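Let the arm be wrong sooner

I have been reading grasping papers for 15 years, and the Momia results are the first in a long while that made me want to ring someone up. The idea is almost cheeky. When a grasp starts to look doubtful, the policy gives up early and tries somewhere else, and every abandoned attempt goes into the training set with the same weight as a success.

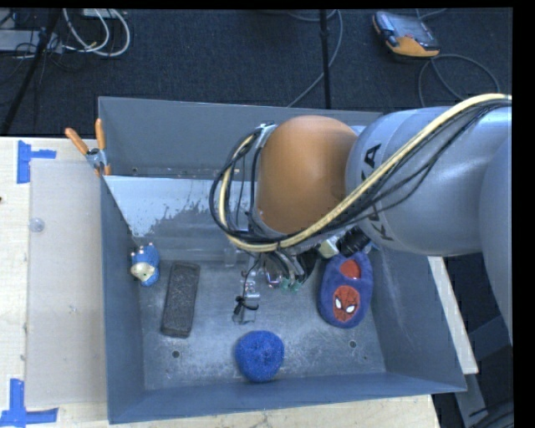

Failure data has always been treated as rubbish to be swept out, and I think our field has paid dearly for that. Jemau's older method kept only clean lifts, so it learned a great deal about boxes and next to nothing about awkward soft things. A plush slipper lying in the same bin as a hard dark block and a fuzzy blue ball is a lovely test of this, with such different surfaces so close together! Momia reached 90 per cent on mixed bins after 2 days of collection, and I'd happily have taken less.

I do have a grumble. The authors report only one bin, and I'd like to see Bakilana's cluttered shelves tried before August. But the code is out, it's short, and it is a joy to read. Please go and break it.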